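Cell 3 monthly inspection, with comments
Taldale site, bench cell (two-arm), sheet for August
Checked by: Kamil Štěpánek
Second signature: Jytte Ketilsson
Controller hours at start: 3036

Marks used: OK, OK with comment, FIX (job raised), STOP (cell stays locked out until cleared). Initial every line. A line left blank counts as not done.

Part A. Before entering the cell

A1. Main disconnect off, personal lock and tag fitted. OK. KŠ
A2. Air supply isolated and bled, gauge at zero. OK. KŠ
Comment: gauge needle sticks a little above the pin. Tap the glass before reading. Spare gauge is in the Fekden cabinet, bottom drawer.
A3. Both arms parked, brakes holding. OK. KŠ
A4. Gate switch, both channels. OK. KŠ
A5. E-stops: pendant, gate post, rear panel. OK with comment. KŠ
Comment: rear panel button works but the yellow collar is cracked. It has been on the list since Gerardo did the spring round. Please order it this time.
A6. Floor clear, no hoses across the gate opening. OK. KŠ

Part B. Base and arms

B1. Base bolts, witness marks lined up. OK. KŠ
B2. Left arm, play at joints with brakes on. OK. KŠ
B3. Right arm, play at joints with brakes on. OK. KŠ
B4. Cable dress, both arms, full length. FIX. KŠ
Comment: the second clamp on the right forearm has moved down toward the wrist. The jacket is scuffed and not cut through. Clamp put back and marked with paint pen. Job 187 raised for a new sleeve. The cell can run in the meantime at reduced speed.
B5. Leaks at joint covers. OK. KŠ
B6. Covers and screws all present. OK with comment. KŠ
Comment: one screw on the left elbow cover is a replacement with a different head. It holds. Leave it until the cover comes off for something else.

Part C. Grippers

C1. Housing clean, no cracks. OK both sides. KŠ
C2. Finger screws, torque checked. OK both sides. KŠ
C3. Finger pads, wear and lifting at the corners. OK with comment. JK
Comment: left arm pads are getting shiny and should be changed next month. Right arm pads were changed last month and look fine. Use the Gondska pads only. The others in the drawer are thicker and throw off the closed position.
C4. Finger slots free of dust and chips. OK. JK
Comment: brush only, no compressed air. Air pushes the dust back into the slide.
C5. Open and close 28 full cycles with nothing in the fingers, listen for scraping. OK both sides. JK
C6. Fingers level with each other when closed. OK both sides. JK

Part D. Simulation model against the real cell

This part was added after Auður Hafþórsson found the offline model still had the old finger length in it. Programs that cleared the box in the model were passing closer to it on the bench than anyone liked. The model now has to be checked every month, on the same sheet, by someone who has also been inside the cell that day.

Load the current cell file, send the right arm to the approach pose with the gripper open, and switch to the wrist view. Stay there while you go through D1 to D5. Set the playback to paused first, or the pose will drift on to the next step while you are still writing.

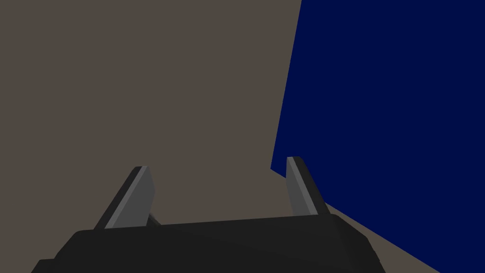 D1. Model file revision matches the label on the cabinet door. OK. JK
D2. Gripper shown with both fingers, open, nothing between the pads. OK. JK
D3. Right finger clearance to the blue block. OK with comment. JK
Comment: the lower edge of the block runs behind the right finger in this view, so it can't be judged by eye from the wrist alone. Ran the clearance report as well and it passed. Do both every time. The left finger side is open.
D4. Finger length in the model matches the caliper reading from the real gripper. OK. JK
D5. Collision shapes switched on for housing and both fingers. FIX. JK
Comment: on for the fingers, off for the right housing. Probably left off after someone tested the approach. Switched back on, file saved, approach run again with no contact flagged. Job 493 raised so Auður can see who has write access to the file.
D6. Real arm sent to the same pose at slow speed, hand on the pendant, and compared with the model. OK. KŠ
Comment: done last, after the locks were off and the air was back on. Do not mix this with Part C.

Part E. Restart

E1. Tools counted out against the board. OK. KŠ
E2. Locks and tags removed by the people who fitted them. OK. KŠ, JK
E3. Air on, listen for leaks at the manifold. OK. KŠ
E4. Gate closed, reset from outside. OK. KŠ
E5. Gate opened during slow run, arms stop. OK, tried on both arms. KŠ
E6. First production cycle watched to the end. OK with comment. KŠ
Comment: speed held down because of B4. Note left on the pendant for the evening shift - do not remove it until the sleeve is on.

Open items carried forward

Collar for rear panel e-stop. Gerardo Grasso to order.
Cable sleeve, right forearm, job 187. Kamil.
Pads for left arm gripper, next inspection.
Write access to the cell file, job 493. Auður.
Air gauge, swap when the line is next down.

Remarks from review

Austra Kalniņš: Agreed on all of the above. For B4, please write the distance the clamp moved next time, so we can tell if it is creeping or if it was knocked. The Yokoyama cell has the same clamps and I would like that one looked at before the end of the week. D5 should have been marked STOP and not FIX until the approach was run again. I know it was done within the hour, but the sheet should show it in that order.

Kamil: Understood. Clamp position is now measured from the edge of the wrist cover and written inside the cabinet door, next to the revision label.

Jytte: D5 wording changed on the blank sheet. It now reads "STOP if any shape is off, rerun approach, then clear."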